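Skip to newsletter sign-up | We use cookies to run this archive. OK

Menside Floral List
Posted by Leonie Kohlhase, August, 4:10 pm

On sorting the artificial stems, Drevley wrote:
> Do you split the greenery from the flowers first,
> or basket it all by colour?

Flowers first. We had up to 400 stems back from the Amudden job, and the greenery goes much quicker once the blooms are out of the way. I use a long white table so the dark leaves show up.
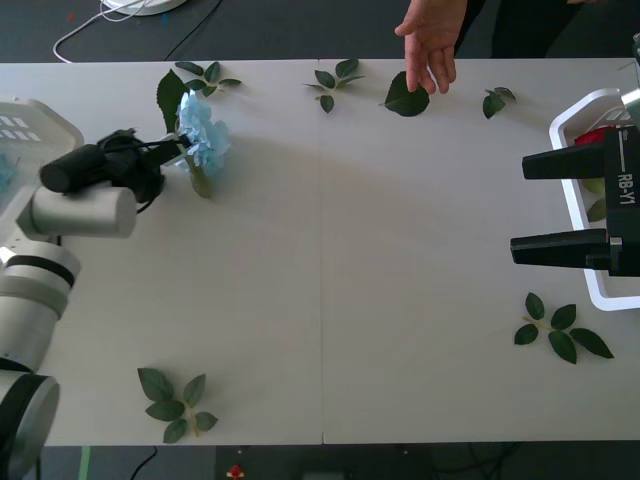

Hydrangeas get held by the stem, never the head — the petals crush and don't recover their shape. Roses can go straight in a basket. Single leaves I leave till last and bundle in lots of 39.

If you're short of white baskets, Bañuelos has spares.

Leonie

Contact the list owner | Back to top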